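Hello, and thank you for wandering in! This folder is called **Nunel**, and it holds the notes I kept while getting through my second year at college -- what I ate, how I slept, which assignments were eating me alive. I'm Gijs Willems, and I typed all of it myself, usually far too late at night.

## What you'll find

- `diary.csv` -- 119 entries, one row for each day I managed to write something
- `meals.csv` -- what I cooked, or what I bought when I couldn't face cooking
- `letters/` -- 10 longer pieces I wrote to my sister and she kindly let me keep in

The diary columns are `entry`, `mood`, `sleep_hours`, `classes` and `note`. Mood goes from 1 (please leave me in bed) to 5 (sang on the bus). I never did settle on what a 3 meant, so please be gentle with those.

## Places that keep coming up

**Flokositz** is the dorm, the one with the radiator that knocks. **Ikcombe** is the bus stop by the library, and if a note only says "Ikcombe again" it means I missed the last one and walked home. **Nieminen** is the bakery on the corner, which got more of my money than any bookstore did.

## Gaps and oddities

May is a mess. I had two papers and an oral exam, then a cold that sat in my chest and wouldn't leave, and I skipped whole stretches of it. Entry 59 is just the word "soup." Entry 91 was written in two halves, one before a nap and one after, and the moods don't match -- I left both in the note and put the second one in the mood column.

Sleep hours are whatever I remembered over breakfast. Naps aren't counted, which makes me look a good deal more tired than I was (though I was pretty tired!).

## Meals

Eggs turn up more than anything else, then toast, then noodles. I wrote down the dish and who ate with me, but no amounts, so please don't try to cook from it.

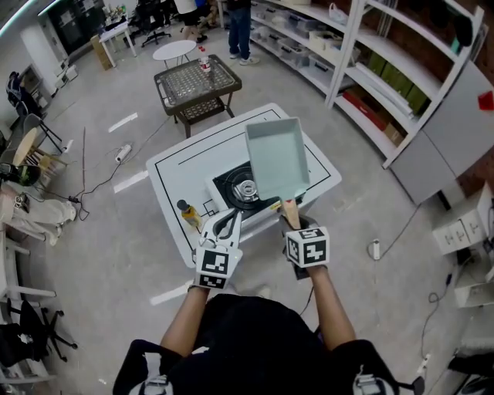

*Rectangular pan and portable gas stove.*

## Using it

Read it, sort it, make a chart of my worst weeks if that's your idea of fun. I'd only ask that you leave the letters whole if you pass them along. If you spot a typo, send me a note and I'll fix it, unless it's one of the funny ones.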